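The Long Table at Plaltbridge

How a small-town court learned to let people finish their sentences 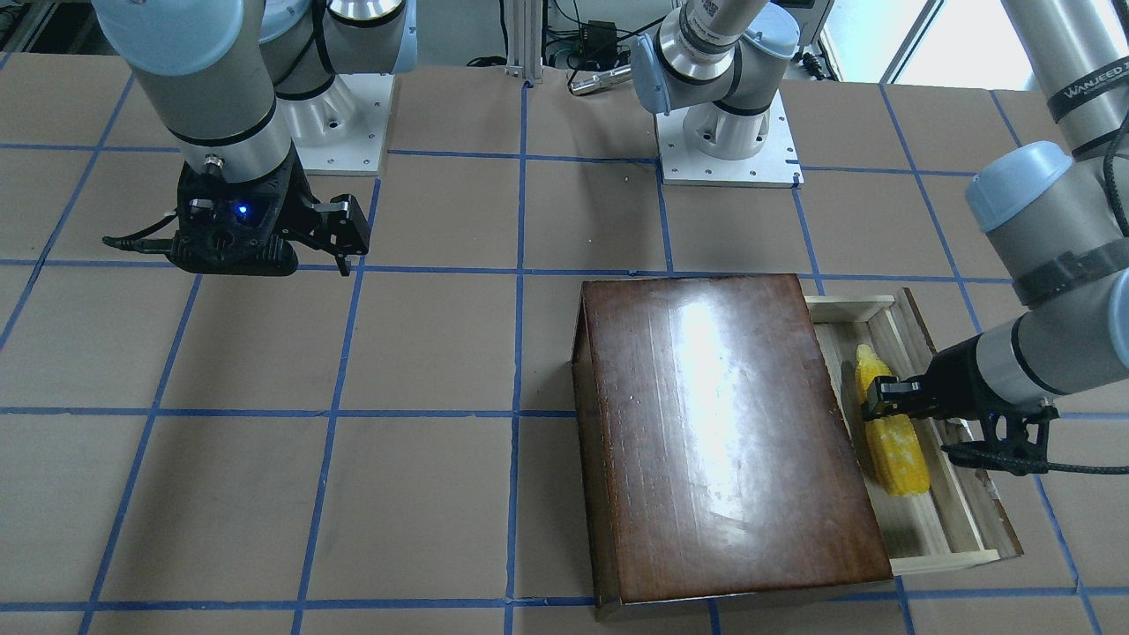 Two robot arms over a tabletop marked into squares with blue tape.

July 2022

The first thing Lamisi Sowah does when she gets to the courthouse in Plaltbridge is open the windows, all of them, even the one by the filing room that has to be propped with a law book. She has been a magistrate here long enough to know that by ten in the morning the hall will be full of people who haven't slept, and she likes them to have some air.

I had come to watch what the town calls the long table, though its proper name is the neighbor disputes list. If you and the family next door have fallen out over a hedge, a dog, a drainpipe or a debt, you can ask to have it heard there. You don't stand in a dock and you don't look up at a bench. You sit down, the other side sits down across from you, and Sowah sits at the end with her reading glasses pushed up into her hair, where she will lose them at least once before lunch.

It is still a court, mind you. She swears people in, she makes orders, and those orders stick. A man who tried to take a phone call during my first morning was told, very pleasantly, that he could take it in the hallway and explain himself to her afterward. He put the phone away.

The list began with 58 cases in its first year, most of them small and a good many of them old. Last year it took in 300, and 203 of those ended in an agreement both sides signed. The rest went to a ruling in the ordinary way. Sowah doesn't care to brag about the figures, and when I read them back to her she wanted to talk about the ones that didn't settle.

"Some people need a judge to say it out loud," she told me. "They've waited years to hear somebody say, yes, that fence was yours. I'm not going to talk them out of wanting that."

The case that got everyone in town talking was a fence, as it happens, or the strip of ground where one used to be. Vasanthi Patwary had a plant nursery on Magsi Lane, and the strip ran along the back of it, not much wider than a wheelbarrow. Her neighbor, Senyo Kpodo, had parked a trailer there since before she bought the place. Letters went back and forth, then lawyers' letters, and then one December night the trailer was moved into the road and a window got broken, and from then on the two of them crossed the street to avoid each other.

I went to see them both, separately, and was given a great deal of tea. Patwary walked me up and down between her seedlings and told me the whole story twice, with slightly different weather each time. She had saved every letter in a cookie tin. What she remembers best about the hearing is that Kpodo talked for most of an hour and that she was made to listen.

"I was furious," she said. "I had my papers in order, I had my tabs! And there he was going on about his father."

His father, Kpodo explained to me later, had planted the first trees on that strip and had been promised the use of it with a handshake. A handshake isn't a deed, and his own attorney, Nhyira Wumbei, had warned him of that before they ever walked in. Wumbei is a careful, soft-spoken woman who came to Plaltbridge from the city of Vallow, and she admits she had doubts about the long table.

"I was trained to keep my clients quiet," she said. "You worry they'll give something away. And they do, sometimes. He did. He said under oath that he knew where the line was."

So Patwary got her strip. The order runs to 2 pages, and I've read them both. It gives her the ground, it makes Kpodo pay for the window, and it lets him keep the trailer there through the end of the growing season while he finds somewhere else. That last part was Patwary's own suggestion, made after the break, and she still seems a bit surprised at herself.

There are people who dislike all this. Wumbei worries about the ones who come without a lawyer and sit down across from somebody louder, or richer, or related to half the town. She would like a duty attorney in the room every session, paid for by the county, and Sowah agrees with her. The money has been asked for and hasn't come. In the meantime Dede Sowah, the magistrate's cousin and the court's senior clerk, spends her afternoons on the telephone, explaining to people what to bring and what they may refuse to sign.

Dede also keeps the schedule, and the schedule is getting tight. A landlord named in several complaints at the Zatov apartments has asked for his cases to be heard together, and his tenants have asked for the opposite. When I left, the two cousins were standing over the calendar with their coats already on, trying to find a morning long enough to hear the argument about it.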